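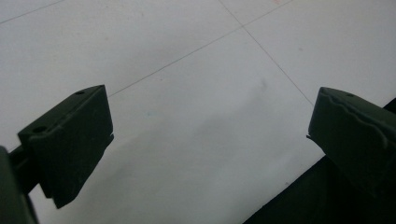
Page 9

Samard flooring works, progress to October 25, 2025

Tiled floor first. Pale grey-white all through, as agreed with Bianchini, no change to the colour. Spent to date $1343, of which $442 was grout and sealer. Delivery from Prondel came in short, remainder promised by truck, no day given yet. Skirting not started. Chalerm Inthanon is chasing the quote for the back hall, shoud have it next week. Would like to hold the last $900 over to January if thats ok with you. Receipts to folow.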